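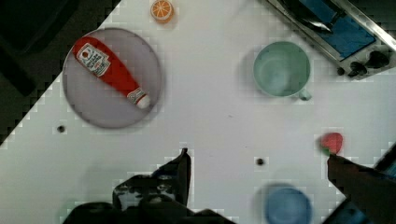 Play kitchen set on the white table: grey plate, ketchup bottle, orange slice, green mug.

PLAY KITCHEN SET: CONTENTS AND CARE
Item prepared by Nour Fakhoury, Hevik Toy Library

The play kitchen set has been recataloged under number 438. It replaces the old Tudov box, which was withdrawn in January after the lid hinge failed. The new entry covers the oven, the plate, the cups and the play food. Loan period is 18 days, renewable once if there is no waiting list.

Pieces are to be returned clean and dry. Wipe the plate and cups with a damp cloth and mild dish soap. Do not put them in a dishwasher. The ketchup bottle carries a label and should be wiped, never soaked. Play food goes in the drawstring bag, and the bag goes in last, on top of the cups.

The oven is packed first, upright, with its door closed. Knobs should face the padded side of the crate. Leif Eide has marked that side with tape. Packed weight is some 667 grams over the previous set, so the crate now sits on the bottom shelf at the Druto Street branch.

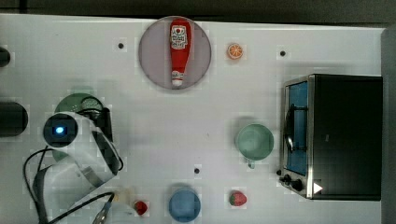
Can single pieces be borrowed without the oven?
Single pieces are not lent out. The set is checked in and out as one unit under one number, and a missing piece holds up the next loan. Families who only want play food should ask for set 300, which has no oven and fits in a tote bag.

Lost pieces should be reported to Jonatan Skjelbred at the desk before the return date. Replacement cups are in stock. A replacement plate has to be ordered and the set stays off the shelf until it arrives. The next check of all kitchen sets is Saturday, May 15, 2021, and loans due that week must be in by closing the day before.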